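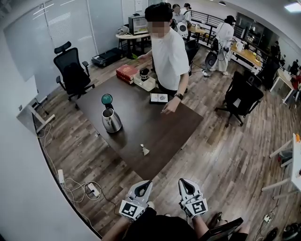 10th July. Pose fusion rewrite, second day, and it finally runs end to end! Marker tracking and head-camera odometry now go into one filter in place of the two separate ones we kept patching, and the replay viewer draws both gripper tracks in the same world frame. Ran it over this morning's tabletop session first. Each gripper has its own square marker facing back at the head camera, so with both of them held out toward the table like this the filter gets a direct fix on left and right in the same image, and the relative pose between the two is lovely and tight.

Numbers from the replay: 3,161 frames in, 119 rejected by the new gating. The old code accepted nearly all of those and then jumped. Plotted the left gripper height before and after and the sawtooth is gone. I may have made Jannik come over and look at it twice.

What changed, for when I forget:
- gate on reprojection error per corner, no longer on the mean of four
- timestamps taken at exposure midpoint (the driver gives start of exposure, see my grumbling from December)
- filter history held for 100 frames so late marker detections get slotted in where they belong

The last one made the biggest difference. Detections come back out of order when the CPU is busy and we were simply applying them late. Embarrassing, but a very satisfying fix.

Still wrong: the marker normal flips when a gripper is nearly square-on to the camera. Classic two-solution ambiguity. I think we can pick the right one by checking against the previous orientation, and Jannik Wendt suggests scoring both and letting the filter carry 2 hypotheses for a few frames. I like his version better, more code though.

Also tried the Ritau planner on the smoothed tracks just to see. It took them without a single velocity limit warning, first time ever. Retargeting onto the Viller arm is next, with the kettle first, the handle grasp needs good wrist orientation and will show up any leftover flips straight away.

Branch is fusion-gating. Don't merge yet, the unit test for the history buffer is still a stub.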